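Bench notebook, Nustinville shop
May, second equipment round

Picked this up again after lunch. The request for next year has to go in before the end of the month and the parts list is still a mess, so I am writing down where it stands.

What we have now is one arm, one parallel gripper, one white table and the black curtain. The arm does the cube and bowl work all day and everything else waits for it. The Kulia trials need the same arm with different fingers, and each swap costs us the calibration. That is the main argument for spending money this year and I want it at the top of the request.

Options as they stand:

Option A. Second arm, same model. Cleanest on paper. Same software, same spares, and we could share fingers between the two. It eats the whole budget and leaves nothing for a table or a stand. Lead time from Berkbridge is still open. They said they would confirm in writing and haven't.

Option B. Keep the one arm, buy a quick-change plate and 2 more sets of fingers. Chidiac quoted 687 for the plate with the tool side included, fingers separate. I put down 500 for fingers, which should cover both sets if we have them cut from our own drawings. Total 1187. Doesn't give us more arm hours but gets most of the swap time back.

Option C. Rent a second arm for the Kulia work only. Asked Berkbridge for a monthly rate. No answer yet. Would need insurance sorted out first.

Leaning B for this year with A written up as the request for the year after.

Ran the pick task while going through the list, to check the finger clearance against the Chidiac drawing. The blue cube is small enough that the present fingers come down over it with very little room between them and the top face. The new ones must not be any longer than these or the taught heights all have to be redone. Wrote that on the drawing.
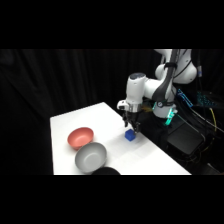

Does the quick-change plate need its own line in the budget, or can it go under consumables?
It goes on its own line. Anything over 500 counts as equipment here, and the plate is 687 before shipping. The fingers can stay under consumables as long as they are ordered separately.

So the order gets split: plate on the equipment form, fingers on a normal purchase request. Put the same project code on both.

Other things that came up:

Payload. The plate adds weight at the wrist. Chidiac's sheet gives a figure for the robot side but not for the tool side. Need the full number before ordering. Bowls and cubes are light so I don't expect trouble, but the Kulia parts are heavier and that is where it could bite.

The camera mount may not clear the plate. If it doesn't, we need a new bracket and a new hand-eye calibration. Bracket we can print. Calibration is most of a morning.

Cables. The bundle on the right side of the bench needs sorting before anything else gets plugged in there. Longer runs and a tray would do it. Not on any list yet. Adding it.

Spares. We have none for the gripper. If a finger base cracks we are down until Berkbridge ships. I would like to hold back 1000 for spares and repairs and not let it get folded into something else, as it was last time. That makes 2187 for option B with the reserve, before shipping and the cable tray.

Table is fine. Leave it off.

To do:
Chase Berkbridge on lead time and the rental rate, one message for both
Get tool side weight from Chidiac
Measure camera mount against plate drawing
Price cable tray and longer cables
Redo the totals with shipping in

4:30, stopped there. Draft of the request is in the shared folder under Nustinville equipment, option B filled in, A only has headings so far.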